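Drindilus, series development
Progress report to Skustutville Screen Fund
20 September 2023

This report covers the period since the second payment in July. Drindilus is a half-hour comedy drama in eight episodes, adapted from the Danish radio serial and reset in a Skustutville catering business.

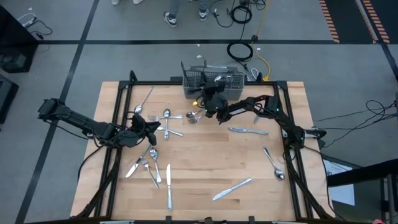
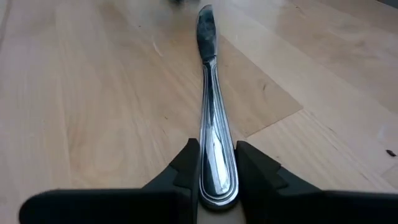

Scripts for episodes 1 and 2 are at third draft. Episode 3 is at second draft and runs long. The writers' room has moved the wedding storyline from the finale to episode 5, which leaves the last two episodes free for the sisters. A revised series outline is attached.

Casting of the lead is still open. We received 1593 self-tapes through the Sillico portal and have cut these to 100. Callbacks will be held at the Zaidi rehearsal rooms. The broadcaster has asked to see the final tapes before an offer is made, and this has been added to the schedule.

Spending is within budget on every line except travel, which is over by $2000 after an extra trip to meet the rights holder. We propose to cover it from the contingency and ask for your approval in writing.

Still to come: pilot script locked, lead cast, director's contract signed. The rights extension is with our lawyers and we will forward the signed copy when we have it.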